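Drotley to take back old electronics from November

Residents of Drotley will be able to hand in broken electronics free of charge from November, the town council said. The service will be run by Jimex, a recycling firm that already works in neighboring Bastos.

Phones, radios, routers and loose circuit boards will all be accepted. Large appliances will not.

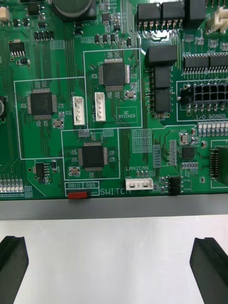
What it will cost

The council has set aside $3,608 for bins and signs. "We get calls every week from people with a drawer full of old chargers," said council member Krisztina Hegyi. Bastos collected around 712 pounds in its first year – more than Jimex had planned for.

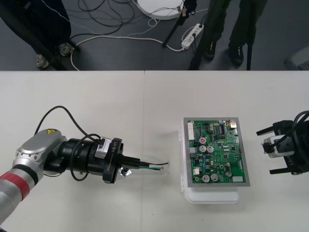 Where to go

Bins will stand at the library and at the Trernano Street depot. Vilmos Pap of Jimex asked residents to take out batteries first and drop them in the separate box. Each household may bring up to two bags per visit.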